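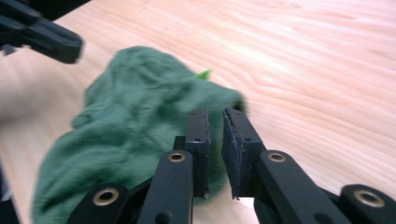
How often should you wash a kitchen cloth? Every day if it touches food or the table where you eat, and every two or three days if it only dries clean hands.

Most of us go longer than that. Marjorie Cropper ran the laundry at a small hotel for years and now teaches a home care class in Kemeys. She tells her students to start by looking at where the cloth spends the night. A damp cloth left in a heap stays damp in the middle, and by morning it smells. Spread over a rail, the same cloth has a fair chance of drying.

Wood tables need a little more thought. A wet cloth forgotten on pale wood can leave a gray mark, and an oiled top will show it sooner than a varnished one. Wipe with the grain, use a cloth that has been wrung out hard, then go over it again with a dry one.

Fuzzy fabrics like terry and fleece are not the same thing. Terry is usually cotton and soaks up water. Fleece is usually polyester and mostly pushes water around – fine for dust, poor for spilled milk.

Dark colors should be washed by themselves the first few times. Mali Ellis put a new green towel in with her white napkins last July and still has the napkins, now the color of weak mint tea.

Skip the fabric softener. It coats the loops and the towel stops absorbing. Cropper uses half the usual detergent, a warm wash and a good shake before hanging. She has more than 60 cloths at home and folds them in thirds, though she says in half works too.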